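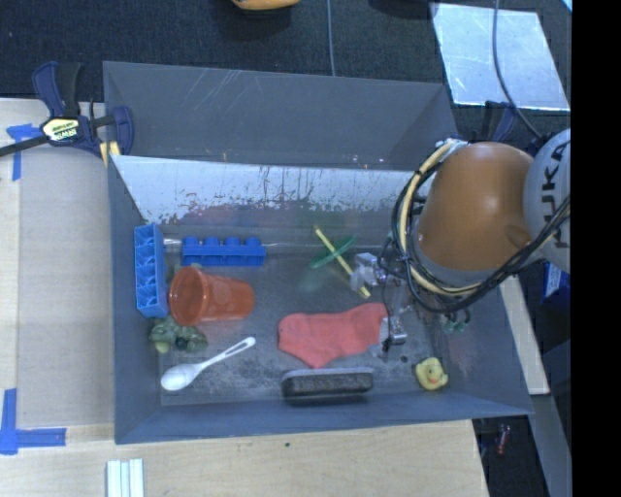

About Lutaten

Lutaten is a small school for people who want to repair the things they already own. We teach evening and weekend classes in mending, sharpening, gluing, soldering and basic sewing. We started because two of us were tired of reading that everything could be fixed with a positive attitude and a hot glue gun. Plenty of things can't be fixed. Plenty more can be, at a cost in hours that makes no sense unless you enjoy the hours.

You should know that before you sign up. We would sooner lose your fee than have you sit through six evenings expecting to save money.

What we doubt

We doubt most claims about how much waste repair prevents. When we opened, a consultant from a firm called Kunov offered to calculate our impact for us and print it on a certificate. We asked how they would know whether a mended toaster was still in use a year later. They would assume it was. We passed on the certificate, and you will not find a counter on this page telling you how many pounds of anything we have kept out of a landfill.

We also doubt miracle products. Shengli Meng, who runs the adhesives class, keeps a shelf of glues that promised to bond everything to everything. Students try them on their own broken parts and come to their own opinions. Some of the cheap ones do fine. One of the expensive ones has never held a cup handle through a month of dishwashing, and Shengli still gets emails from its sales department.

And we are wary of the word "community," which gets used to cover for a lack of chairs. We have chairs.

Who teaches here

Shengli Meng and Wakana Kinoshita founded the school. Wakana spent years in the returns department of a housewares importer, where she learned that most returned goods were never opened, let alone tested. She teaches small appliances.

Cuiping Jia teaches clothing repair and will tell you when a zipper isn't worth replacing. Yiran Qin handles sharpening and hand tools. Lihua Yu does the books and answers the phone, and she has turned down more partnership offers than the rest of us knew we had.

None of us has a diploma in repair. We have looked at the ones on offer and didn't see what they would add.

How classes work

Each course costs $300 and includes materials. Bring your own broken item if you have one. Groups stay small enough for the teacher to get to everybody twice in an evening. The open bench on Sunday is free to anyone who has finished a course, and it closes at 5 p.m., including for people who are nearly done.

We don't promise your item will work when you leave. We don't work on microwaves, gas appliances or anything with a mains lead that has been chewed.

Money

Fees cover the rent and the teachers. We had one grant, $2000 from the Bundoseo neighborhood fund, and spent it on a ventilation hood. The report we had to write about it took longer than the installation. We haven't applied again, though Lihua says she might in February if the form gets shorter.

To ask about a class, call in the afternoon. If the bench is busy, let it ring.

Page last updated: February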